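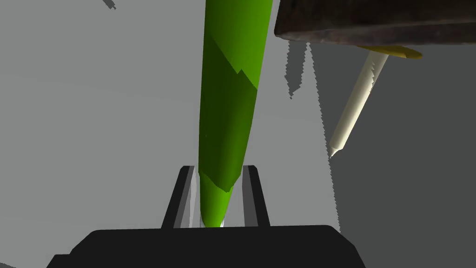

Slide 1. Finger geometry, two candidate grippers, one simulated task. The Pretstead bench was set up in April to decide which parallel gripper goes on the Hollis dual-arm model before any hardware is ordered. Wrist views carry most of the argument. Note how much of the view a held part takes up: the green item sits between the two fingers by its narrow end, widens going up and runs out of view at the top. Any policy that relies on this camera alone has lost the middle of its workspace at that point. Pause before the next slide.

Slide 2. Setup. Same arm, same controller gains, same part list. Only the fingers change. Candidate A is the Festent stock finger with a flat pad. Candidate B is the Skerkex finger with a beveled inner edge. Each ran 2,000 grasps with start poses drawn from one seed file, so trial 11 for A and trial 11 for B begin from the same pose. Physics step and friction values are in the handout. Do not read them out.

Slide 3. Opening width. A wide opening is forgiving on approach and slow on close. With the controller in position mode, the extra travel shows up as added cycle time on every grasp.
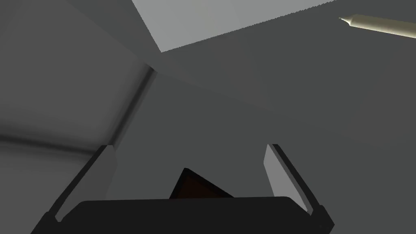

In force mode the travel matters less, as the fingers move at full speed until contact. The cost is a harder first touch, and small parts get pushed before they are gripped. If asked about tuning: contact threshold was set once and left alone for both candidates.

Slide 4. Camera placement. Wrist cameras see the fingertips and little else. The body camera sees both arms, and it is the only view that tells the operator what the idle arm is doing. Point out the left gripper with the green object and the right gripper, open and empty, pointing up. 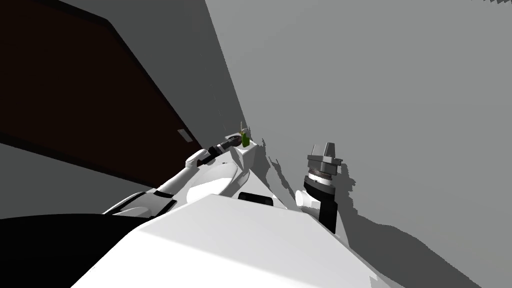 Simulation render: Pretstead bench, body view. Reuse with credit.

Shadow edges in the renderer are stepped. We tried a higher shadow resolution and dropped it - the frame rate fell below what the controller loop needs. For a finger comparison this is acceptable. For training a vision model it needs a second look.

Slide 5. Failures. Sorted by cause into 5 bins: missed approach, slip on lift, slip in transit, arm collision, timeout. A loses more on slip in transit. B loses more on missed approach. 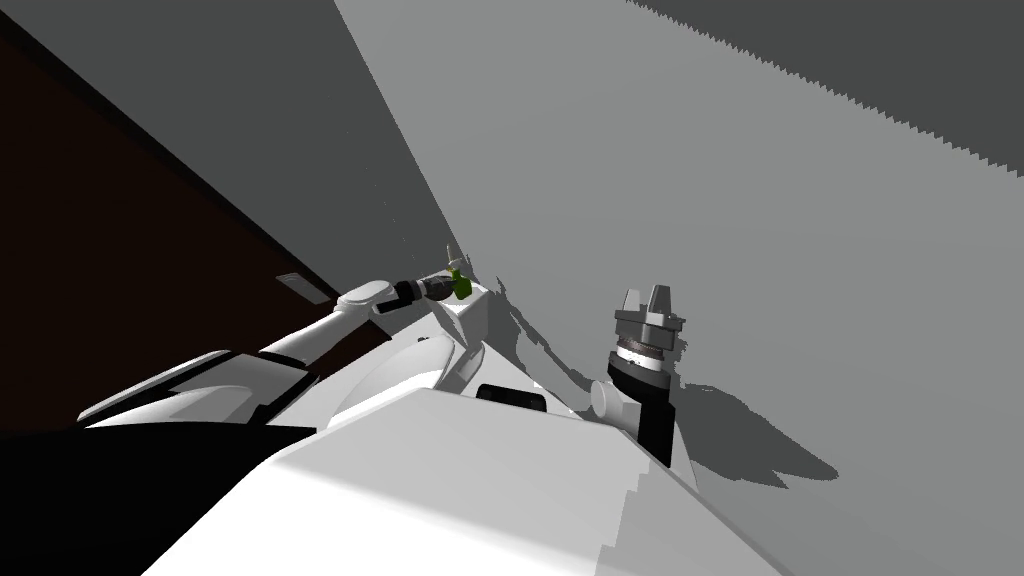
Arm collisions are rare for both and come from the parked pose of the second arm, so they say nothing about fingers. They are left in the totals. The handout has a version with them removed.

Slide 6. Open items. Pad wear is not modeled. Cable drag is not modeled. The Hollis wrist has a payload limit that B approaches with the heaviest part, and the margin has to be checked on hardware. Leave this slide up for questions.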